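tallowfield
Sarnis claims 578 door openings, almost all clean. How many different doors? I count lever handles, one after another.
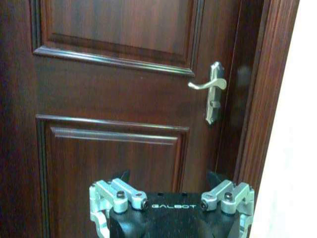 Swap in a round knob and I'd bet the number drops.

c_ashworth
Unfair. Masau ran 200 trials on six handles.

tallowfield
Starting from where, though?

pivotblock
Same spot, I think.

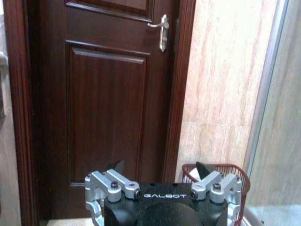

Start distance is my gripe with the method. From back here a red basket sits near the wall — does the policy plan around clutter or ignore it? The write-up never says.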